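Urkwood clothing drive sorts 1,090 items before New Year

Dec 30, 2021
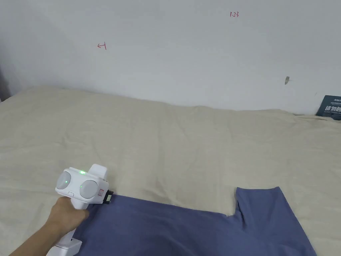 A dark blue T-shirt laid flat on a bed during folding for the Urkwood winter clothing drive.

The winter clothing drive in Urkwood closed its collection on the last working day before the holiday with 1,090 items handed in, the organizers said. Of those, 956 have been washed, folded and packed for delivery. The rest are still waiting to be sorted or repaired.

The drive is run by Ivent, a neighborhood group that has collected clothes each December for the past several years. Coats and sweaters were the main request at first, but the list was widened this year to include T-shirts, pajamas and other basics after families said these were the things that ran out fastest.

"People think of coats, and they should, it's cold," said Rostyslav Hnatiuk, who coordinates the collection. "But under the coat you need a shirt, and you need a clean one tomorrow too. We never had enough of those."

Ivent has no building of its own. Clothes are dropped off at the Kravets hardware store on the main street, then go out in bags to 41 households that agreed to take a share of the washing and folding. Most of the folding gets done on beds, kitchen tables and ironing boards. Each household receives one printed page of instructions along with its bags.

The page asks for T-shirts to be laid flat, front side down, and smoothed from the collar to the hem. The sleeves go in first, then the sides, then the shirt is folded in thirds from the bottom so that the collar ends up on top. The size is written on a strip of masking tape and stuck to the fold. Shirts with holes or stains go back in a separate bag.

Ebbe Sæther, whose household took in three bags this month, said the spare bed has been given over to the job since the first week of December.

"You put a plain sheet down and it's the best table in the house," Sæther said. "I can leave a shirt there, go and answer the door, and come back to it. The dark ones you have to check twice for lint. I was slow with the first bag and a good deal quicker by the third."

Not everything arrived in a state to be passed on. Hnatiuk said a small number of items were too worn to give away and will be cut up for cleaning rags, which the Kravets store has agreed to take. Single socks are being kept in a box until the end of the drive in case their partners turn up.

The packed clothes are stored by size at Jomar, a moving company on the north side of town that is lending shelf space and one van. Deliveries will be made over 11 days, starting with families who asked for children's sizes. Names and addresses are kept by Ivent and do not appear on the boxes, which carry only a number and a list of sizes.

Adult medium was the most common size donated this year. Large men's shirts and anything for teenagers are still short, Hnatiuk said, and the group may put out a second call for those once the current bags are cleared — probably after schools reopen.

Households that still have folded clothes are asked to return them to the store during opening hours. Bags should be tied at the top and marked with the number from the instruction page. Clothes that are washed but not yet folded can be returned too, and will be passed to another household.

The drop-off bin at Kravets has been taken in for the season. Anyone with items to give can leave their name at the counter.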